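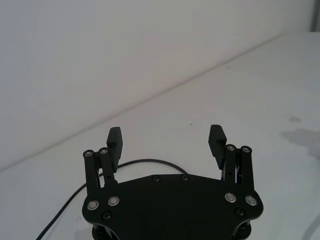 Apuntes de la visita a Careck (práctica 3, Automatización II)

Apuntes tomados deprisa, pasados a limpio a medias. Los que no pudisteis venir: esto entra en el examen, sobre todo lo de pinzas y lo de tiempos de ciclo. Lo que va entre corchetes es mío, no lo dijeron allí.

Llegada y seguridad

Entrada por la puerta de proveedores. Chaleco, calzado cerrado, móviles guardados dentro de la nave de prensas. En la sala de demostración sí se podían sacar.
Nos recibe Taner Uysal, responsable de integración. Habla rápido, mezcla castellano e inglés técnico, pedidle que repita si vais otro año.
Charla de seguridad: 30 minutos. Larga pero útil. Ideas que hay que retener:
- Parada de emergencia no es lo mismo que parada de protección. La primera la pulsa una persona. La segunda la dispara un dispositivo (barrera, escáner, alfombra).
- Tras una parada de emergencia, soltar la seta NO rearranca la máquina. Hace falta rearme y luego orden de marcha, dos acciones distintas.
- Robot colaborativo no quiere decir aplicación colaborativa. Si la pieza corta, la aplicación no lo es por muy amable que sea el brazo. Esto lo repitió varias veces.
- Evaluación de riesgos: se hace de la célula entera, con su pinza y su pieza.

Demostración 1. Pinza paralela

Célula de sobremesa, la que usan para formación interna. La llaman Bumetti (nombre de la célula, no de un fabricante, alguien preguntó).

Pinza eléctrica de dos dedos, mordazas paralelas. Cada dedo va sobre una pareja de barras articuladas, o sea un paralelogramo. Repasad mecanismos de primero: cuatro barras, lados opuestos iguales, el acoplador se traslada sin girar. Por eso la yema se mantiene paralela a la otra durante todo el recorrido.

Consecuencia que se olvida siempre: la yema no se mueve en línea recta, describe un arco. Al cerrar, además de acercarse, avanza o retrocede respecto a la base. Si la pieza es fina y está apoyada en la mesa, ese avance importa: se puede clavar la punta en el tablero. Hay que compensar en Z según la apertura a la que se vaya a agarrar. Taner lo enseñó en la pizarra con el ángulo de la barra:

x = L · sen(θ)
z = L · cos(θ)

L longitud de la barra entre ejes, θ medido desde la vertical de la pinza. Diferencia de z entre abierta y cerrada = lo que hay que corregir. Hacedlo en casa con los valores de la hoja de la práctica.

Yemas: estriadas. Las estrías suben el agarre en piezas rugosas o blandas, en piezas pulidas marcan. Para pulido, yema lisa de goma. Cambiar de yema = volver a calibrar el punto de herramienta (TCP). Sin excepciones, dice.

Fuerza de agarre. Fórmula de clase, la misma que usan ellos para el primer tanteo:

F = m · (g + a) · S / (2 · μ)

F por dedo, el 2 viene de las dos caras de contacto, S coeficiente de seguridad. Ellos toman S = 3 en desarrollo y luego ajustan con pruebas. Vale para agarre por rozamiento con la pieza colgando y aceleración vertical hacia arriba. Si el dedo abraza la pieza (cierre de forma) la cuenta es otra, no la mezcleis.

Pregunta de un compañero: y por qué no poner siempre la fuerza máxima? Respuesta: piezas deformadas, desgaste de articulaciones, más calentamiento del motor si tiene que mantener par. Y riesgo de atrapamiento, claro.

Secuencia de trabajo, tal como la dictó:
1. Abrir. Esperar confirmación de abierta, no un temporizador.
2. Ir al punto de aproximación, por encima de la pieza.
3. Bajar en lineal, velocidad reducida.
4. Cerrar. Leer posición final de los dedos.
5. Si la posición final es la de cierre total, no hay pieza: a rutina de error.
6. Subir en lineal. Volver a leer.
7. Depositar, abrir, retirarse.

El paso 6 es el que la mayoría os comisteis en la práctica 2. Comprobar otra vez despues de subir, que es cuando se cae.

Demostración 2. Cámara en la muñeca

Configuración "eye-in-hand", cámara que viaja con la herramienta. Frente a cámara fija sobre la célula ("eye-to-hand").

A favor: se acerca a lo que interesa, buena resolución justo donde va a agarrar, el propio brazo no tapa la pieza.
En contra: la pinza ocupa parte de la vista siempre. Hay que esperar a que el brazo se asiente antes de medir. La iluminación cambia con la pose. El cable tiene que seguir a la muñeca y acaba siendo lo primero que falla.

Calibración mano-ojo. Ecuación AX = XB, la veremos en el tema siguiente. De momento basta con:
- A: movimiento de la muñeca entre dos poses (lo da el robot)
- B: movimiento de la cámara respecto al patrón entre las mismas dos poses (lo da la visión)
- X: lo que buscamos, cámara respecto a muñeca

Hacen falta giros alrededor de ejes distintos. Si solo se traslada la cámara, X queda indeterminada. Ellos toman bastantes más poses de las estrictamente necesarias y resuelven por mínimos cuadrados.

Consejo práctico: fondo claro y uniforme para empezar. La segmentación se simplifica un montón. Ojo con las sombras suaves y con la suciedad en la mesa, un umbral mal puesto las convierte en pieza. Filtrar por área mínima antes de calcular centroides.

También ojo con los cables que quedan sobre la superficie. Si entran en la zona de trabajo, o se apartan o se enmascaran en el programa. Mejor lo primero.

Demostración 3. Registro de datos

Esto fue ya al final y con prisa. Usan un programa propio, Hutix, para guardar ciclos: pose del brazo, apertura de la pinza, imagen de muñeca y resultado (bien / mal / dudoso). El lote que nos enseñaron tenía 1593 ciclos. Lo interesante:

- Todo con la misma marca de tiempo. Si la imagen y la pose van con relojes distintos, los datos no sirven para comparar.
- La apertura mandada y la apertura medida se guardan por separado. La diferencia entre ambas es lo que dice si hay algo entre los dedos.
- Los fallos NO se borran. Taner insistió. Un lote con solo aciertos no enseña dónde está el límite.
- "Dudoso" lo revisa una persona despues.

[Comparad con nuestro registro del laboratorio, que guarda solo el resultado. Habría que cambiarlo para marzo.]

Preguntas sueltas del final

Neumática o eléctrica? Neumática: barata, rápida, mucha fuerza, normalmente dos posiciones y poco más. Eléctrica: posición y fuerza programables, se sabe dónde están los dedos, más cara, más lenta. En la línea de Abdella (cliente suyo, envases) siguen con neumática y no piensan cambiarla, el producto es siempre el mismo.

Qué pasa si se va la corriente con pieza agarrada? Depende de la pinza. Si el reductor es irreversible (tornillo sin fin, por ejemplo) se queda cerrada. Si no, puede soltar. Mirar la hoja de datos ANTES de comprar.

Mantenimiento: revisar holgura en los ejes de las articulaciones, apriete de tornillos de las yemas, estado del cable en la zona de flexión. Holgura en los ejes = error de paralelismo en las yemas, se nota antes en piezas pequeñas.

Cuánto se tarda en montar una célula así? No quiso dar número. La parte mecánica va rápida, lo que se come el tiempo son los casos raros.

Para entregar

Informe por parejas, 3 páginas como máximo, en PDF en el aula virtual. Tiene que llevar:

a) Esquema del mecanismo de un dedo con las cuatro barras identificadas y la trayectoria de la yema.
b) Cálculo de la corrección en Z con los datos de la hoja.
c) Fuerza de agarre para las dos piezas de la práctica, justificando el μ elegido.
d) Diagrama de estados de la secuencia, con la rutina de error del paso 5 y la comprobación del 6.
e) Un párrafo sobre cámara en muñeca o cámara fija para vuestro proyecto. Decidid una.

No copiéis el folleto de la empresa, lo tengo.

Erratas que me vayais encontrando, por correo. La ecuación de la fuerza en la hoja impresa está mal, falta el 2 del denominador, la buena es la de aquí.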